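Shop notebook, August, started 7:40 a.m.

Second try at the fan controller idea for the drying cabinet. Writing it down properly this time, because the notes from the first try are on the back of a Stodura packing slip and Arnout has already asked me twice what "less on top!!" was supposed to mean.

The goal, for whoever reads this later: slow, even drying of the seed trays, no hot corner at the back left, and a noise level that lets you hold a conversation next to it. The old box fan gave us none of that. It pushed all its air through the middle, so the center trays were crisp while the lettuce seed along the sides still clumped when you pinched it.

New layout is 3 small fans at the bottom, pushing in, and 2 at the top, pulling out, all of them computer case fans. I love these things. They sip power, they run for years, and you can set the speed as low as you like. Marloes Van den Broek had a drawer full of them and handed over 9, of which one ticks and one has a chipped blade. The ticking one goes back in the drawer with tape on it.

Spent a while before coffee reading up on how cases get laid out for airflow, and most of it carries straight over. Leave a gap in front of the intake. Don't let the outgoing air curl around and get sucked in again. Keep cables out of the path. Our thermostat wire was hanging right in front of the lower left fan, so that may be my hot corner explained! Moved it to the door side with two clips.

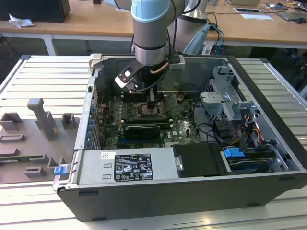 Open tower on its side, memory slots next to the empty CPU area.

Then the tissue test, which I recommend to everyone. Cut strips of tissue paper, tape one to the front edge of every tray, close the glass door, and watch. With the fans on low, the bottom four strips stood out nicely and the upper ones just hung there. Turned the top pair up a notch and the whole column came alive, all the way to the tomato tray. Big grin. Called Arnout Segers over and he wanted to see it again with the door seal pushed in, so we did that, and it was better still. The seal is worn near the lower hinge. New strip needed, the 18 mm foam kind, the Randau one if they still have it in stock.

Trays: the mesh ones from Shimada beat the solid ones by a mile. I had been blaming the fans for something that was half a tray problem. On solid trays the seed has to be stirred by hand and I always forget the afternoon round. Mesh for everything except poppy and tobacco, which fall straight through (ask me how I know). For those, paper on top of the mesh, corners folded up.

11:15. Loaded it for real. Beans at the bottom, lettuce in the middle, tomato and pepper above, herbs on top. Heater off, air only. I want to see what plain moving air does before adding any warmth.

4:30 p.m. Lettuce runs through the fingers like sand. Tomato still tacky in the middle of the tray, spread too thick, my fault. Thin it out tomorrow. Beans unchanged, as expected, they need days.

Noise is wonderful. Marloes stood right beside it and asked if it was on.

To do:
Foam strip for the door
Dust filter over the lower intakes, an old stocking would work
Label the speed knob, low / middle / high, the pencil marks have rubbed off
Ask Stirance if the humidity sensor can be read from outside the cabinet
Weigh the bean tray every morning and write it HERE, not on a packing slip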